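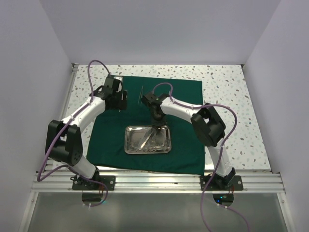 Instrument Reprocessing Training, Ekley District Clinics
Progress report to the Flaltari Fund
April 30, 2020

Summary
Training went ahead at 11 of the clinics in the grant agreement. The other 3 have asked to wait until September, when their new staff start. No change to the budget is requested.

Work done
We trained 33 nurses and aides in cleaning, inspection and packing. Each clinic received the revised checklist and a logbook. Weronika Lis rewrote the section on hinged instruments after the first sessions, when several people asked how far to open scissors and forceps before washing.

Spending
Printing and postage came to $2,358, slightly under plan. Travel was lower than expected because the Bullness sessions were combined.

Problems
Logbooks from two clinics came back with the cycle numbers missing. We have called both and will check their next set of pages.

Next period
Follow-up visits, starting with Bullness. Refresher dates will be sent to clinic managers by email.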